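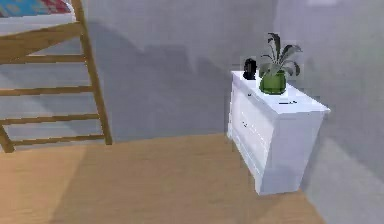 Notebook – Plerero house sim, chores track
11/07/2021

Long one today, and a good one! Got the bedroom and the dining side loading as one house, with Etornam's new collision meshes, and went through the chore list again with Lieven to decide what is worth running overnight.

Question for the week is still the one Theophilus put on the whiteboard in June: which chores can a planner finish end to end, without somebody nudging it? My bet was two out of the 11 on the list. I now think I was stingy.

Bedroom chores

Easy one first. Wipe the top of the white nightstand. There is a potted plant on it with long arching leaves, and the old planner (Porska) treated every leaf as a wall, so it cleaned a stripe at the front and declared itself done. Kyei lets the leaves be soft and keeps only the green pot solid. 300 runs before lunch and the coverage numbers jumped. I made Ekrem come and look at the plot twice.

Still bad: anything that means lifting the pot, wiping under it and putting it back. Kyei grasps the pot all right, then the leaves block the wrist view and it sets the thing down wherever it likes. Ekrem wants to hide the leaves for the wrist view only. I say that's cheating, he says it's a baseline. We'll run both.

Making the bed: top bunk is out of reach for the mobile base in any pose we tried, and cloth is slow to simulate anyway. The ladder rungs also confuse the floor mapper, which marks the gaps between them as free space (they are free, just no use to a base that size). Parked. Erick has ideas about a lift column, see his notes.

Vacuuming: solved as far as I'm concerned. Lots of open floor between bunk and nightstand. The one snag is the shadow on the floorboards, which the segmenter called a rug. Turned down shadow contrast in training – better, not perfect.

Dining side

Clear the table: this is the fun one. Red basket first, by its handle. The handle is thin and arched, and the grasp net loves it. The brown box overlaps the basket from some angles and then the two get merged into one object, so the plan says "lift" and the box gets dragged along. Lieven's fix is to take a second view from the far end before planning. Costs time, but I'm all for it.

Pushing in the blue chairs went far better than I expected. The base shoves gently against the seat and stops on contact. The one at the end nearest the door needs a wider approach. 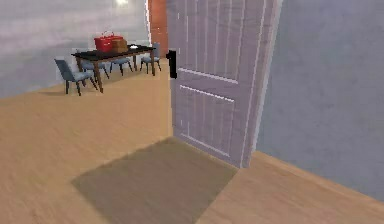 To do

1. Queue 1000 runs of clear-the-table on Justine overnight, second view on.
2. Door handle: lever only, pull side, no latch yet. Ask Etornam for the joint limits.
3. Rerun wiping with Ekrem's hidden leaves next to mine.
4. Move vacuuming to the "done" column and tell Theophilus.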